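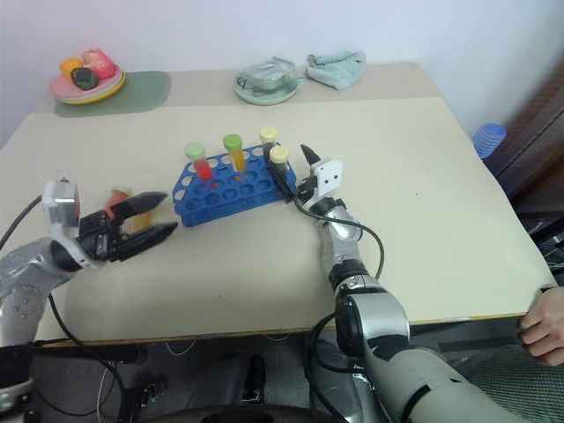
Wanted: people to drive two arms around a tube rack (paid, no experience needed)

Hi! I'm Siiri Kalniņš, and I run the two-arm teleoperation study at Zendumix. I'm looking for people who'd like to spend an afternoon or two making a pair of robot arms do small, fussy things with capped test tubes.

Some background. Last spring Marius Coman and I collected 362 demonstrations, all by people from our own group, and trained a policy on them. It did fine with the rack set square to the table. Turn the rack a little, or put plates and fruit along the back, and it got a lot worse. Our hunch is that we all drive the same way (we taught each other, so of course we do!) and the policy never saw anyone approach a tube differently. We then added 121 runs from newcomers and the angled-rack trials got better, enough that I want to do this properly with a bigger, more mixed bunch of drivers.

So that's where you come in. You'd move the two arms with a pair of hand controllers, and one of us stays by the table the whole time. The tasks are things like lifting a tube out, passing it from one gripper to the other, and putting it back in a different hole. You will fumble some of them. Please fumble them, we keep those runs too and they're half the reason I'm writing this.

Sessions last 60 minutes, with a break whenever you want one, and I'm asking everyone to do 2 of them. Both are in October, mornings or after 4 p.m. Pay is by gift card at the end of each session, and you get it even if you stop early.

You should be 18 or over and comfortable using both hands at once. Left-handers, I'd especially love to hear from you, we have hardly any. If you've driven our arms before, sorry, sit this one out.

To sign up, send a note to Florin Toma at the Zendumix front desk with "tube study" in the subject, plus a couple of times that suit you. He'll send back the consent form and directions.

Recent posts
Dremance gripper tips: what we changed and why
Open position: lab technician, with Dorin Munteanu
Notes from the Kamath reading group
Stirkov dataset, second release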